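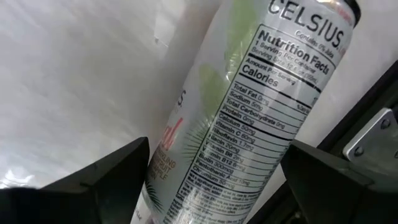 Lorraine Baxter replied:

Same symptom on our cell with the Multon build. The planner rejects the grasp with "width out of range" even though the fingers are clearly able to close on the object. What does the pose node report for yaw when it fails? Ours was always near 45 degrees.

Joelle Sfeir replied:

Yes, the bad ones are all diagonal. When a can lies square to the camera the width estimate is fine. When it lies at an angle, the node returns the width of the axis-aligned box, so a slim can comes out far wider than it is and the planner throws the grasp away. If I skip the check and command the approach by hand, the fingers go to either side of the can without trouble.

Details for the ticket:

Component: Urnetness grasp planner, wrist camera pipeline
Opened: 2025-04-26
Priority: normal
Objects affected: slim beverage cans lying on their side. The Celsius cans are the worst.
Surface: wrinkled, pale gray-white

What I tried first

Raised the max width parameter. The rejections stopped, but the planner then picked approach angles that made no sense, so I put it back.

Turned off the shadow filter. No change.

Swapped the segmentation model for the older one from December. The mask was a bit worse at the silver side, where the glare is, and the width error stayed the same. I take that to mean the mask is not the main problem.

Replayed the recorded bag, 2,091 images, and logged the box type for each detection. Every rejected grasp had box_mode=aabb in the log. The config file says oriented.

Lorraine Baxter replied:

Check the launch file. On our side Daly was overriding box_mode at startup. The yaml is read first and the launch argument wins, with no warning printed.

Joelle Sfeir replied:

Found it. The launch file had box_mode set to aabb, left over from the crate picking setup. I removed the argument and restarted the node.

Ran 100 grasps on diagonal cans after the change. Width rejections: none. There were 2 failures of a different kind, both with the yaw flipped by 90 degrees, so the fingers tried to close along the length of the can. In both cases the mask had split in two at a bright reflection and the smaller piece was the one that got fitted.

Lorraine Baxter replied:

For the split mask, set merge_gap to 50 in the segmentation settings. It joins pieces of the same class before the box is fitted. Don't go much higher if you have cans lying next to each other – it will join those too.

Joelle Sfeir replied:

Set to 50 and replayed the two failed cases from the bag. Both now give one mask and the right yaw. I haven't tested it with cans side by side, so I've opened a separate ticket for that under Stukero.

Still to do here: print a warning when a launch argument overrides the yaml. I'll send the patch for review and leave this ticket open until it is merged.

Status changed from Investigating to Fix pending.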